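**Proltside sets out equipment plan for two-armed kitchen robots**

*For release in August*

Proltside has published the equipment plan for its household handling programme, which will see two-armed robots bought and brought into use over the next 12 months. The plan covers the machines themselves, spare grippers, floor preparation and staff training, and it sets a fixed order in which each purchase may be approved.

Under the plan, no machine will be ordered until its proposed duties have been worked through in simulation. The simulated kitchen, known internally as Ganora, allows the programme team to check reach, working height and clearances around counters and cabinets before money is committed.

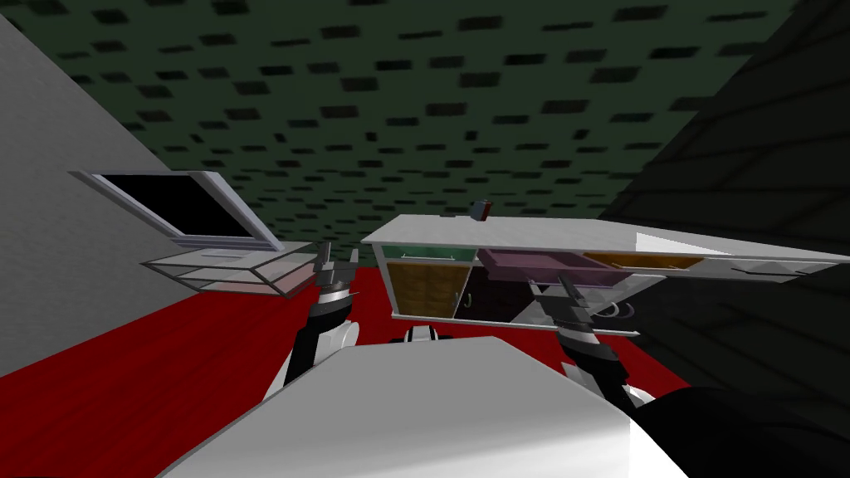

Supply of the first machines has been awarded to Trokatus following an open tender. Berge, which has maintained handling equipment for Proltside for a number of years, will provide servicing and hold the stock of replacement parts.

"Equipment of this kind is expensive to change once it has been delivered," said Ronaldo Evangelista, Head of Equipment Planning at Proltside. "We would sooner find out at the planning stage that a drawer is out of reach than find out when the invoice has been paid. The simulation work has already altered our order – we asked for a different gripper and a lower mounting."

The first phase provides for 2 robots, both with two arms. They will share a single charging and storage area, and the cost of preparing that area is included in the published budget. A second phase will be considered only when the first has completed its review period.
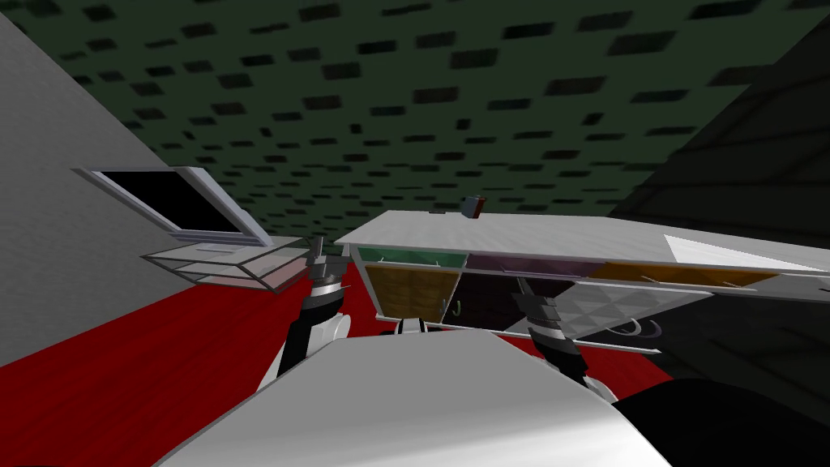 *Simulated kitchen used in equipment planning: both arms extended towards the cabinet, with a small block on the counter top.*

The plan also changes the way in which running costs are recorded. In earlier projects, servicing and consumable parts were met from general funds and were difficult to trace. Each robot will now have its own cost record, opened on the day of delivery, and Berge will report against it every quarter. An allowance of £1,375 per machine has been set aside for gripper fingers and wrist fittings in the first year.

Departments wishing to make use of the robots are asked to submit a short statement of need. This should set out the tasks proposed, the furniture involved and the hours of use expected. Requests will be assessed together, and priority will be given to tasks which can be carried out at existing counters without building work.

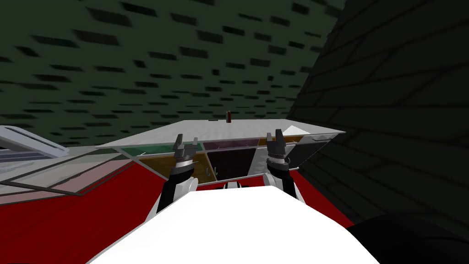
*Simulated view of the two grippers in front of the counter, with coloured compartments below.*

Furniture has proved to be a larger item in the budget than was first expected. Handles, hinges and door clearances all affect whether a task can be carried out, and the plan includes a modest sum for replacing fittings where this would cost less than a specialist tool.

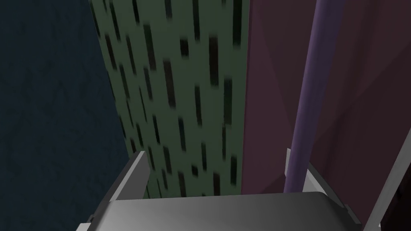 Gripper selection will be settled before the final order is placed with Trokatus. The contract allows for one change of finger type without charge, provided that it is requested before manufacture begins. Close views from the simulation will form part of the assessment, among them approaches to narrow items such as the slender purple rod beside the right-hand finger, for which finger width and opening are both to be considered. Proltside will confirm its choice in writing, and Berge will adjust the parts list to match.

The full equipment plan, including the budget tables and the statement of need form, is available on request from the Proltside press office. Enquiries from suppliers should be addressed to the Equipment Planning department.

**Ends**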